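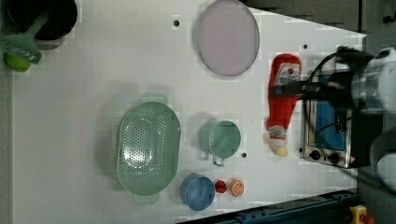
4.2 Where people put things down

I started this part of the study with a question I'd been carrying since my own kitchen got rearranged by a well-meaning aunt: when you tidy up in somebody else's kitchen, how do you decide where a thing goes? Most of the papers I read before starting treat it as a memory problem (you look, you remember, you put it back). That didn't match what I saw at Skasholm at all. People hardly looked. They walked in, picked up the nearest cup and headed off with it as if they'd lived there for years!

So in June, Pacita Soriano and I set up a very plain task. We had 208 households on the list, and 102 of them agreed to keep a kitchen diary for us, mostly scribbled on the back of whatever was lying by the kettle. We asked them to write down anything they couldn't find, where it turned up in the end, and who they thought had put it there. We didn't ask for times, and I rather wish we had, as plenty of people added them anyway and those entries are the best ones we've got.

The first thing that jumps out is how local the mistakes are. When something goes missing it's usually sitting one cupboard along, or on the shelf above, and people had often opened the right door and shut it again without seeing the thing. Karunaratne calls this "near shelving" and I've kept the term, though I use it a bit more loosely to take in worktops and tables as well. Plates hardly ever go astray. Spatulas, small bowls and anything bought for a single recipe go astray all the time, and the diaries get quite heated about it.

 In the diaries a big plate tends to be "the plate", full stop, while smaller things get described by what they're near – "the cup by the oven", that sort of wording. I found this so often that I went back and recoded the whole lot by landmark, which took most of a Sunday and a great deal of toast.

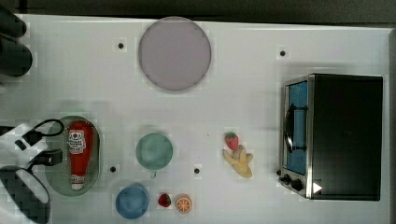 Figure 3. Kitchen items on a white table, including a large round plate, a green cup, a banana and a black toaster oven.

Once the entries were coded that way, two groups came apart nicely. There are people who sort by kind (all the cups together, whatever their size) and people who sort by job, so that the tea things live with the tea and the baking things live with the flour. Trouble comes when one of each shares a kitchen. In the Bareck flats we had a couple who'd been quietly moving the same colander back and forth for the whole length of the diary, each convinced that the other was being careless. Neither of them was, by their own lights, and both diaries are very polite about it.

I had expected age to matter and it doesn't seem to, at least not here. Ultan Brophy, who read an early draft, thought I might be seeing the effect of kitchen size instead, and he may well be right – the Helletti kitchens are tiny, and when there are only 2 cupboards there isn't much room for a theory of any kind. I've left those households in the main count but marked them in the appendix so that readers can take them out and see what's left.

One caution before the next section. A diary only catches what somebody goes looking for. The fish kettle that has been in the wrong place since last Christmas won't show up until somebody wants to poach a salmon, and I have no good way of getting at that from these entries. The cupboard visits in 4.3 were meant to help, and they do, a bit.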